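Likurton Cup Program: Progress Report to Drakero
Thursday, August 30, 2018
Prepared by Shagufta Niazi

Work since the July report has gone mostly into the cup shape and the rim. The first run used the straight-sided Gitetis mold and the cups stuck together when stacked. Walter Chávez changed the taper and we ordered a second run of 300 from Kazmi. We received 298. Three had split rims and were set aside, which left 295 for use.

The second run is in mint green only. The other colors are on hold until the rim is settled.

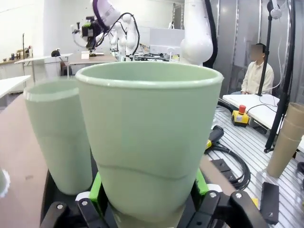

Two of the mint-green cups. A faint wavy seam runs across the lower body of the one in front.

The seam is the main open item. It does not leak in the fill test, but testers notice it with their fingers and several asked if the cup was cracked. Kazmi has offered to polish the mold at no charge. That would take the mold out of use for two weeks, and we would like your agreement before we send it back.

Stacking is better. We can now lift single cups off a stack of ten without twisting.

Spending on this phase is at 79 percent of the budget. Shipping ran over and the mold change came in under. We are not asking for more money at this time.

Next: seam repair, a repeat of the fill test, and a price for lids.

Recent reports
Likurton Cup Program: July Report
Rim Test Notes
Gitetis Mold: Stacking Results
Kazmi Second Run: Order Summary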